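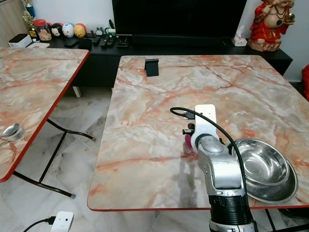
I've had the Tisto folding proofer since March and I still get a bit giddy when I lift the lid, so take this as a review from somebody who bakes three times a week and was probably going to like it. My old method was the airing cupboard with the door wedged open by a slipper. It worked in summer. In winter the dough sulked until bedtime and I'd be baking in my dressing gown.

The Tisto is a box, more or less. It folds flat, the heating plate slides into the base, and there's a shallow water tray for humidity. Folded, it's slim enough to stand beside the bread bin. It took me four goes to get the side panels to click in the right order the first time (the diagram is tiny and the arrows point at nothing), and now I could do it half asleep. I often do, as it happens, because I like to shape rolls before work.

## What it's like to use

Lovely! You turn the dial, wait for the light to go green and put your dough in. I keep it low for sourdough and turn it up for anything enriched. My brioche has gone from "nice, if heavy" to something I've been asked to bring to two different birthdays, and I'd given up on brioche altogether. The first proof on my ordinary white tin loaf is now 47 minutes in the box, every time, where it used to be anything up to two hours depending on the weather and whether anyone had opened the back door.

I like a metal bowl in it, as the warmth gets through to the dough quickly. A big ceramic one works too but wants a good head start, so put it in empty while you weigh your flour. Check the size of your bowl before you buy. My widest one goes in with hardly any room for fingers at the sides, and getting it out again full of wet focaccia dough is an adventure.

It makes yoghurt as well. I hadn't planned on that, and now I haven't bought a pot since spring. Set it going after tea, leave it overnight, and don't keep lifting the lid to look (I kept lifting the lid to look).

## Grumbles

The dial is fiddly. There's a big gap between the numbers and no click, so a nudge with your elbow changes the setting and you won't notice until the dough's climbing out. I put a dot of nail varnish on mine at the sourdough mark.

The water tray has sharp little corners that collect limescale. We have very hard water here and I'm descaling it with vinegar every fortnight. A rounded tray would have been so much easier.

The flex is short. Mine only reaches if the box sits right beside the kettle, and I had to move the toaster, which caused words.

## Against the others

Before buying I borrowed the Gredholm from Kinga Fülöp, who teaches the evening bread class I go to. It's a handsome thing with a proper digital display and it holds its temperature beautifully, but it doesn't fold, and in my kitchen that finished it. If you've got a pantry or a utility room I'd look at it seriously. Kinga has run hers nearly every day and the only thing she's replaced is the lid seal.

I also had a Sotov heated mat for a while. Cheap, fine for a jar of starter, hopeless for a whole bowl: the bottom of the dough raced ahead and the top stayed cold. I've kept it for starting off tomato seeds, and it's very good at that.

## Money

I paid £152, including a second rack that I'd call essential if you make rolls or croissants. That's a lot for a warm box, and I dithered for weeks. If you bake once a month, stick with the oven and its light on. If you've got a starter with a name, like I have, and you've ever stood in the kitchen at 11pm prodding a lump that won't rise, I think you'd get as much joy out of it as I do.

Next job is panettone. I've got the tall paper cases ready and I've measured, and they'll fit with the top rack out.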